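Brick Table Safety Check, Harkness Room
Walk-round sheet with comments. Filled in by Nuanchan Sitthichai, Tuesday, before the afternoon group

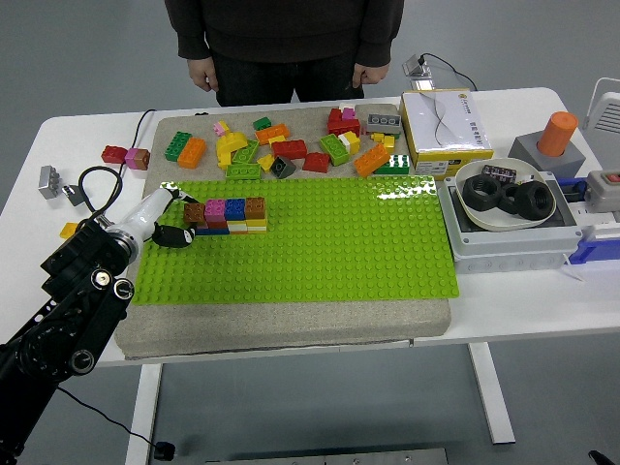 Key: OK = fine as is. FIX = do before next session. WATCH = look again next time. N/A = skip. Comments in a hurry, sorry, shout if you can't follow.

1. TABLE

1.1 Stands level, no rock - OK
Leaned on all four corners. Fine.

1.2 Top clean, no sticky patches - OK
Wiped at lunch. White top shows everything so no excuse.

1.3 Edges and corners smooth - WATCH
Ran a hand all the way round. One rough spot on the underside, short end nearest the window. Not sharp. Bit of tape on it for now. Bogumił, can you sand it when you're next in with the tools?

1.4 Height suits the group - OK
Fine for grown ups and the older kids standing. Little ones still go to the low table, do NOT put them on stools at this one. Had that conversation in February, not having it again.

2. MAT

2.1 Lies flat, no curl - OK
The beige speckled one. Curled a bit when it first came out of the roll, has settled.

2.2 No overhang anybody can catch a sleeve on - OK

2.3 Doesn't slide when pushed - FIX
Slides if you really lean into it. Need grip strips under the front. Pastach had them in the last order, check the drawer before buying more.

2.4 No bite marks, tears, crumbly bits - OK
Checked both sides. The old foam one went in the trash for this exact reason, please don't rescue it.

3. BASEPLATE

3.1 No cracks - OK
Flexed the big lime green one gently, held it up to the light. Good.

3.2 Studs not broken or sharp - OK
Fingertips over every row. Takes a minute, do it anyway.

3.3 Corners not split - OK

3.4 Glare - WATCH
Shiny plate, gets a bright patch at the back end. One parent said it bothered her daughter. Try turning the plate before you start messing with the blinds, the blinds stick.

4. LOOSE BRICKS

4.1 Sorted for age - WATCH
The little pink and yellow pieces are the ones I worry about. OK for this group, all over the age on the box. Not OK if a toddler comes along with a sibling. If one does, small pieces go in the lidded tub straight away, no debate.

4.2 No cracked or chewed bricks - FIX
Pulled 3. All in the reject envelope, don't put them back in the bin. If a corner feels scratchy that counts as cracked.

4.3 Odd shapes checked - OK
Yellow arch and the dark gray slope. Arch is a favorite, gets stood on a lot. No stress lines on it.

4.4 Stuck stacks taken apart - FIX
Still some red ones clumped together, pink on top, and a white and yellow stack. Use the separator tool, NOT TEETH. This means adults as well.

4.5 Bricks washed on schedule - OK
Mesh bag, warm soapy water, dry flat on a towel. Next wash due end of month. No dishwasher, I don't care what Flenell's leaflet says.

4.6 Bricks kept up on the table - WATCH
Build at the front on the plate, loose stuff at the back of the mat. Works pretty well. Floor sweep after every session, light gray floor so the gray and white ones are the ones you miss. And step on.

5. BUILDS LEFT OUT

5.1 Stable, low, won't topple - OK
Just the small one at the left of the plate, brown pink blue brown along the top. Gave it a nudge. Solid.

5.2 Labeled if being kept - FIX
No label. Anything without a name by Tuesday close gets broken down. Sticky notes are in the Harkness cupboard, top shelf.

6. FLOOR AND CABLES

6.1 Floor dry, no mats with turned up corners - OK

6.2 Cables clear of where people walk and stand - FIX
Thin black one hanging down at the left side, plug end and all. Tie it up or clip it to the table leg. Clips in the same drawer as the grip strips.

6.3 Nothing stored under table - OK
Moved 2 crates out to the hallway. They keep comming back.

7. PEOPLE

7.1 Adult at the table the whole session - OK
Standing on the far side works best, you can see the whole mat.

7.2 Headcount within limit - OK
Room limit is 40, never close to it.

7.3 Hands washed before and after - WATCH
Before yes. After, not so much. Soap was low, refilled.

7.4 First aid kit present and in date - FIX
Present. Wipes out of date. Small bandages nearly gone. Order thru Szczepańska, same account as last time.

FOLLOW UP

Grip strips under mat - me, before Tuesday
Rough spot underneath - Bogumił
Cable at left side - whoever opens up
First aid wipes and bandages - order today pls
Reject envelope - empty it, it's been there since forever

Added after: Bogumił Szczepańska says the sander's on loan, will do it by hand with a block. Tape stays on til then. Blinds reported again.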